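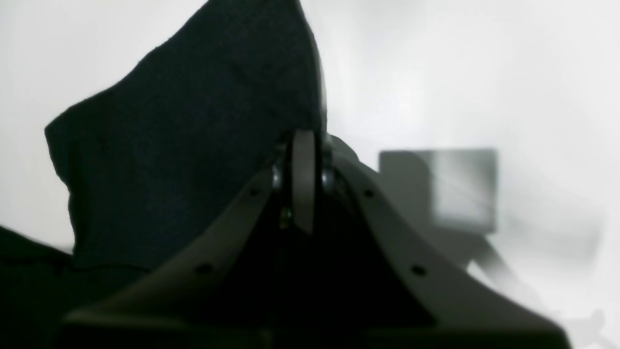

Drawing club news – quick one this month, sorry, typing this between classes.

The Thursday group finished perspective boxes. Finally. Next up is drapery and folds, four weeks, then we go on to hands. Jolene Cartwright is teaching it again. Same as last time: soft pencil, cheap paper, no erasers for the first hour. She wants everybody to find the big shadow shapes first and leave the little wrinkles alone untill the end. Squint a lot. If you missed boxes you can still join, just come a bit early and somebody will catch you up.

Supplies. We're switching to Zolon pads, 80 sheets, a little rougher than the old ones. Takes charcoal fine, marker bleeds. Still have a stack of the smooth pads if anyone wants them for ink, ask Jarrah. 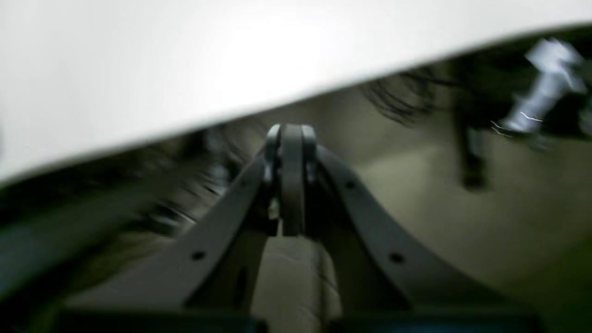
Pencils – bring a 2B and a 6B at least. Mechanical is ok for layout but you'll hate it for shading. A blending stump is nice to have, a rolled up tissue does the same job. Please no spray fixative indoors, use the back steps.

Dues are $39 for the term, cash or check, in the envelope by the sink. Write your name on it this time. Two envelopes from last term still have no name.

The spring show is in May. Jarrah Sutcliffe is hanging it and needs sizes early, so measure your piece WITH the frame on. One piece each, two if they're small. Sketchbook pages count. Last year's labels were a mess so print your title clearly, no cursive.

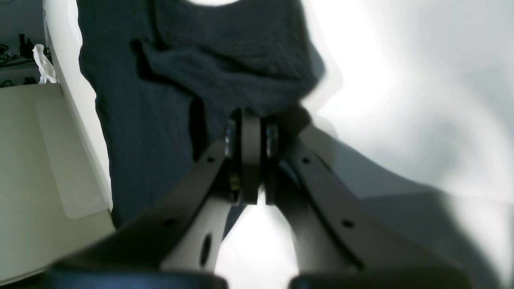

Dark blue-gray knit, bunched and folded.

For homework, toss a sweater over a chair back and draw it three times from the same spot. Ten minutes each. Don't move it inbetween. Bring all three, even the bad one.

Also the side door sticks, push hard.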